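FOR IMMEDIATE RELEASE
December 31, 2024

Hesow Wetland Trust closes year with 204 species on the list, new winter hide at Titen Marsh

TITEN MARSH - The Hesow Wetland Trust wraps up its survey year tonight with 204 bird species logged at Titen Marsh and the grazing land behind it. Best total since the trust took over the site. Final sheets still coming in from the east bank, so one late addition possible, don't hold the front page for it.

The late star was a jack snipe, flushed from the cut reed by Arriaga Sluice at first light. Sat tight until the survey team was almost on top of it, went up without a sound, dropped again a short way off. Typical. First accepted record of the winter. Long list of common snipe on the same morning, plus water rail calling, two bitterns, and a hen harrier that went through high and kept going.

Other highlights from the year:

Black-tailed godwit, peak count 300 on the south scrape in July, most in full summer color
Little ringed plover, bred again on the gravel spit
Spotted crake, singing male, three nights, never seen by anyone
Garganey, one brood, late, all young gone by the time the water dropped
Red-backed shrike, one day only, on the fence by the parking lot

Godwit numbers are the part the trust most wants people to notice. The south scrape was bone dry for most of the previous two summers. New sluice boards went in over the spring and the water held right through the fall. Birds stayed on. Ringing recoveries will follow when the paperwork is back.

Lapwing a different story. 53 pairs on the grazing land in spring, down on the year before, and few chicks got to flying age. Fox and crow both a factor, so was the cold wet spell right at hatching. Survey coordinator Saodah Gunawan is writing up the nest camera results now, full report to go on the trust's web site when its ready.

"We had water where we wanted it and grass where we didn't," Gunawan said. "The sward on the north fields got away from us. Too tall, too early. Cattle go on sooner next year."
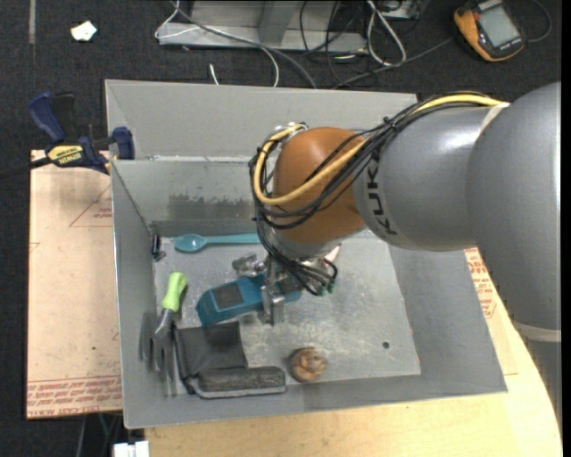
Ruth Hollis said the lapwing figures ought to worry people more than the godwit figures please them. Godwits are passing through, she said, and will use any wet mud going, but lapwings nest on those fields or they don't nest at all, and she would like to see the north fields wet before anything else gets paid for. She has asked for the spring counts to be published field by field.

The trust has agreed to that. Field totals will be in the report.

New hide opens

The Endus Hide, on the west bank, opens to visitors tomorrow morning. Seats 12, ramp access, low windows at one end for kids and wheelchair users. Faces east, so afternoons are best for light. Mornings you'll be looking straight into the sun, bring a hat. Views over the deep pool and the edge of the reedbed, good for bittern if you can sit still long enough.

The path from the parking lot is 80 yards of boardwalk and then grass. The grass part is muddy. Boots.

Please keep the windows closed when leaving. Please do not walk past the hide toward the point, the harriers roost out there and were pushed off twice in the fall. Dogs on the main bank only, on a leash.

Warden Afiq Kusuma will lead a dusk roost walk every week through the end of winter. Free, but places go quick. Meet at the gate half an hour before sunset, no need to book, first come first in. Walk is off in high wind or fog.

Sightings wanted

Anyone with photos or notes from the marsh this past year, including plain old common stuff, please send them in. Date, place, count if you have it. Records of jack snipe and water rail are especially thin becuase both are so easy to miss. Descriptions needed for spotted crake, shrike and anything rarer. Records go to Ward Leemans at the trust office.

Media contact: Retno Kwok, press desk, Hesow Wetland Trust. Bird photos on request, please credit the photographer. Office closed tomorrow, messages will be picked up the day after.

ENDS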